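Session 4: Sorting and storing small stock
Apr 23, 2025

These notes go with the Dreston evening course in stockroom practice. Read them before the practical and bring your own copy of the Gimmont worksheet.

## Why stock gets sorted

Goods arrive mixed. A delivery from a supplier such as Lombardi may hold up to 25 different lines in one carton, and the packing note lists them in the order they were ordered. Sorting puts each line where a picker will look for it.

There are 2 common ways to do it:

- **By type.** All items of one kind share a bin. Easy to learn, but busy lines fill up quickly.
- **By location.** Each bin has a code and may hold anything. The record says what is where - if the record is wrong, the item is as good as lost.

Vemholm, the warehouse we use as our case study, changed from the first to the second in July. Small parts stayed sorted by type.

## Bins and labels

Use one size of bin per shelf where you can. Put the label on the short side facing the aisle, never on a lid, and write the code before the description. A bin should be light enough for one person to lift when full. If it isn't, split the line across two bins and give both the same code with a letter after it.

## Counting

Small lines are counted by hand up to a full bag. At Vemholm a bag is 20 pieces and a full bin is 200, so a sealed bin counts as ten bags. Open bins are always counted piece by piece. Write the figure down straight away and initial it.

## Putting away

Work from one end of the bench to the other. Finish one line before you open the next, and keep returns apart from new stock until they have been checked.
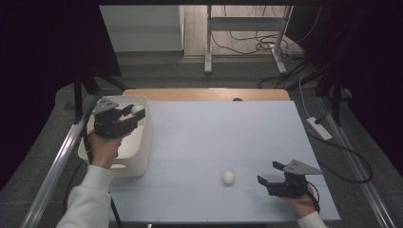

What should you do with an item that has no label?

Put it in the query tray with a note of the delivery it came from, and leave it out of the count until the line is known.

## For next time

Read the worksheet section on stock rotation and fill in table 2. We start with damaged goods - how to record them and who signs.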